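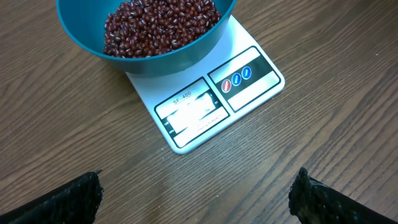
Red beans on the SF-400 scale.

To: Larkell pantry list
From: Noelia Aguirre, Urquijo Community Kitchen
Subject: Re: Portioning of dry beans
February 2018

Dear members,

Please find below the kitchen's reply to the inquiry received from the Broltuslow site.

> Our members would like to know whether beans may be
> portioned by scoop alone. We have 12 bags to divide
> and only one scale. Does the bowl need to be weighed
> separately each time?

Portions issued under the Larkell program are to be determined by weight. A level scoop and a heaped scoop differ too much for our records. The standard portion remains 214 grams of dry beans per household.

The bowl need not be weighed separately. Place it empty on the scale, press the tare button, and confirm that the display reads zero before adding beans. Repeat this whenever the bowl is changed — including for another of the same size.

Keep the supply container beside the scale and add the last of each portion in small amounts. A difference of up to 3 grams is acceptable.
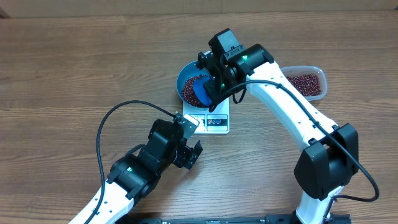 Records and supplies

Enter each portion on the Trustitz sheet as it is packed. Sites requiring a second scale should write to me directly; 2 are available on loan until June.

Respectfully,
Noelia Aguirre
Urquijo Community Kitchen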